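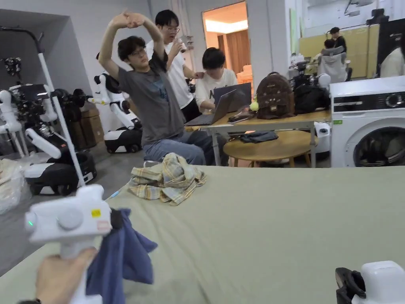

Man habe die Finger für geschlossen gehalten, weil die Software sie als geschlossen anzeigte, heißt es im Störungsbericht von Landorgate.

Schließweitenfehler (Landorgate)

Als Schließweitenfehler wird eine Störung bezeichnet, die im April bei der Aufzeichnung von Greifbewegungen mit handgeführten Greifern beim Datenerfasser Landorgate auftrat. Die von den Geräten gemeldete Öffnungsweite der Greiferfinger stimmte über längere Abschnitte nicht mit der tatsächlichen überein. Von 3000 Aufzeichnungen der betroffenen Serie wurden 2231 gesperrt. Die Störung fiel erst auf, als ein mit den Daten trainierter Roboterarm beim Falten von Kleidungsstücken wiederholt ins Leere griff.

Technischer Hintergrund

Handgeführte Greifer werden beim Imitationslernen eingesetzt. Eine Person hält in jeder Hand ein Gerät, dessen Finger denen des späteren Roboters entsprechen, und führt damit eine Aufgabe aus. Aufgezeichnet werden Lage und Bewegung der Geräte, die Öffnungsweite der Finger und in der Regel das Bild einer am Kopf getragenen Kamera. Ein Roboter wird beim Aufzeichnen nicht benötigt.

Textilien gelten dabei als schwieriges Material. Ein zerknülltes Hemd hat keine feste Form, und die Stofflage zwischen den Fingern ist oft so dünn, dass ein geschlossener und ein fast geschlossener Greifer im Kamerabild kaum zu unterscheiden sind. Die Öffnungsweite muss deshalb aus der Messung am Gerät kommen. Bei den in der Serie verwendeten Greifern des Herstellers Zakis liefert ein magnetischer Drehgeber am Fingerantrieb einen Winkelwert, den das Gerät in Millimeter umrechnet. Der größte darstellbare Wert beträgt 92 Millimeter.

Die Aufzeichnung selbst lief über das Programm Mesia, das die Werte beider Greifer mit dem Kamerabild zusammenführt und mit einem gemeinsamen Zeitstempel versieht.

Verlauf

Mit der Einführung der Firmwareversion 3 änderte Zakis das Verhalten der Greifer nach einer kurzen Unterbrechung der Funkverbindung. Frühere Versionen meldeten sich neu an und forderten einen Nullabgleich, bei dem die Finger einmal ganz geöffnet und einmal ganz geschlossen werden. Die neue Version übernahm stattdessen die letzte bekannte Fingerstellung als Ausgangswert und setzte die Messung ohne Meldung fort. Wurden die Finger während der Unterbrechung bewegt, blieb der Unterschied als fester Versatz in allen folgenden Werten erhalten.

Der Versatz konnte in beide Richtungen gehen. Bei negativem Versatz hätte das Gerät Werte unter null ausgeben müssen. Mesia schnitt solche Werte jedoch auf null ab und zeigte sie in der Übersicht als geschlossenen Greifer an. Ein Finger, der ein Stück offen stand, erschien damit als geschlossen, und zwar mit einem glatten, unauffälligen Kurvenverlauf. Die automatische Prüfung am Ende jeder Aufnahme suchte nur nach Lücken und Sprüngen und beanstandete nichts.

Begünstigt wurde der Fehler durch die Arbeitsweise. Die Greifer wurden zwischen zwei Durchgängen auf dem Tisch abgelegt und dabei häufig mit den Fingern gegen die Unterlage oder gegen ein Kleidungsstück gedrückt. Fiel eine Funkunterbrechung in diese Pause, begann der nächste Durchgang bereits mit falschem Ausgangswert. Ein Neustart der Geräte war laut Arbeitsanweisung nur zu Schichtbeginn vorgesehen, sodass ein am Morgen entstandener Versatz bis zum Abend bestehen bleiben konnte.
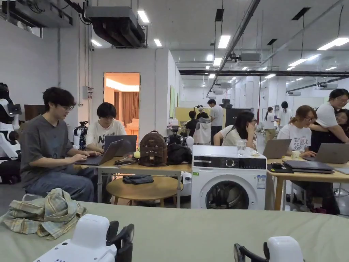 Foto: Landorgate

Entdeckung

Die ersten Modelle, die mit der Serie trainiert wurden, erreichten in der Simulation unauffällige Werte. Am Roboterarm zeigte sich an einem Freitag ein wiederkehrendes Muster: Der Arm fuhr die Hemdkante richtig an, schloss die Finger aber nur teilweise und hob ohne Stoff ab. In anderen Durchgängen presste er die Finger schon vor dem Erreichen des Stoffes zusammen. Zunächst wurde ein mechanischer Schaden am Greifer des Arms vermutet. Der Greifer wurde getauscht, das Verhalten blieb gleich.

Erst der Vergleich einzelner Aufzeichnungen mit den zugehörigen Kamerabildern führte zur Ursache. In mehreren Aufnahmen war zwischen den Fingern ein deutlicher Spalt zu erkennen, während die Messkurve durchgehend null anzeigte. Landorgate stellte die Aufzeichnung daraufhin ein und beauftragte das Prüflabor Kavanagh mit einer Nachmessung der Geräte.

Untersuchung

Kavanagh fand an Drehgebern und Fingermechanik keine Abweichungen. Der Fehler ließ sich auf dem Prüfstand auslösen, indem die Funkverbindung getrennt, der Finger bewegt und die Verbindung wiederhergestellt wurde. Mit der vorherigen Firmware trat er unter denselben Bedingungen nicht auf.

Das Labor ordnete die Ursache zwei Stellen zu: der fehlenden Neuanmeldung im Greifer und dem Abschneiden negativer Werte in Mesia. Jede der beiden Änderungen für sich wäre nach Einschätzung des Labors früher bemerkt worden. Beanstandet wurde außerdem, dass die Firmware während der laufenden Serie aufgespielt worden war und die Versionsnummer nicht in den Aufzeichnungen stand. Welche Aufnahme mit welcher Version entstanden war, musste nachträglich aus den Ladeprotokollen der Geräte ermittelt werden.

Folgen

Personen kamen nicht zu Schaden. Die gesperrten Aufzeichnungen wurden nicht gelöscht, da Kamerabild und Bewegungsdaten weiter brauchbar waren. Ein Versuch, den Versatz rechnerisch zu entfernen, gelang nur bei Aufnahmen, in denen die Finger mindestens einmal sichtbar bis zum Anschlag geöffnet wurden. Beim Falten kommt das selten vor - die meisten Griffe an einer Stoffkante nutzen nur einen kleinen Teil des Weges. Bei abgeschnittenen Werten war der ursprüngliche Verlauf nicht wiederherzustellen.

Zakis führte die Neuanmeldung nach Funkunterbrechungen wieder ein. Mesia speichert seither die Rohwerte des Drehgebers zusätzlich zur berechneten Öffnungsweite und markiert negative Werte als Fehler. Bei Landorgate beginnt jeder Durchgang mit einem vollständigen Öffnen und Schließen beider Greifer vor der Kamera. Weicht die gemessene Endstellung vom Sollwert ab, wird die Aufnahme verworfen.

Abgrenzung

Der Schließweitenfehler ist von der gewöhnlichen Drift der Lagebestimmung zu unterscheiden, bei der die Position des gesamten Greifers im Raum langsam wandert. Drift ist am Auseinanderlaufen von Bild und Bahn meist gut zu erkennen und betrifft die Öffnungsweite nicht. Ebenfalls nicht gemeint ist der Schlupf, also das Herausrutschen des Stoffes bei korrekt gemessener Fingerstellung.

Siehe auch

Imitationslernen
Drehgeber
Nullabgleich
Handhabung biegeschlaffer Teile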